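Progress note, work package 3 – demonstration capture
Ulora project, Konbridge site
29 January 2024

Recording of the tabletop oven task is under way. The operator holds the gripper tool and performs the motion directly; no arm is used at this stage. The tool's own camera records each run. We have 146 accepted demonstrations. A further 24 were rejected, mostly for lost marker tracking on one finger.

Remote-control recording of the same task, planned for October, was completed with 6 operators. Those runs took longer per attempt and showed more pauses near the oven door. We propose to keep them as a comparison set only.

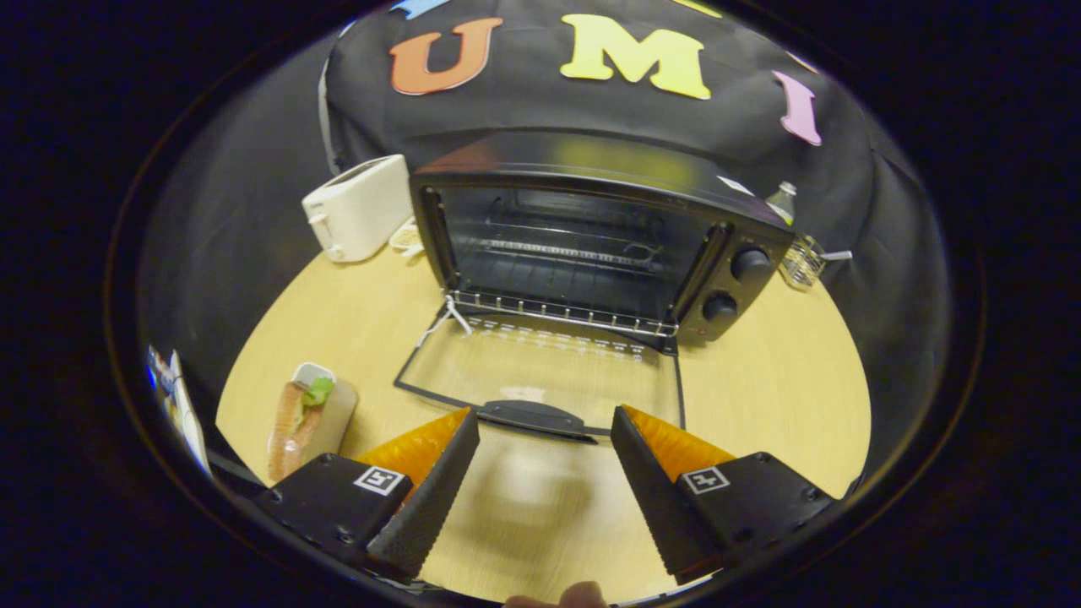

*Figure 1. Hand-held gripper at the toaster oven, door open, sandwich in paper tray at left.*

Two items remain open. Finger spacing drifts between sessions, so Jurkamitz is supplying a calibration block. The Esposito training code still expects a fixed camera offset and needs a small change before the full set can be used.

Spending is within the approved budget. No change to the end date is requested – policy training starts once the offset fix is in.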